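Bultberg street memories wanted
9/5/19

The local history group in Bultberg is collecting memories of Ginting Street before 1970. Emese Dobos has already received 166 letters and 3 family albums – most of them from former residents. 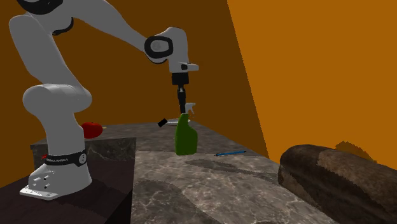
A spray bottle held over the marbled countertop

Géza Kerekes, who grew up at number 4, wrote about the old bakery and the coal yard behind it. New stories are welcome until December.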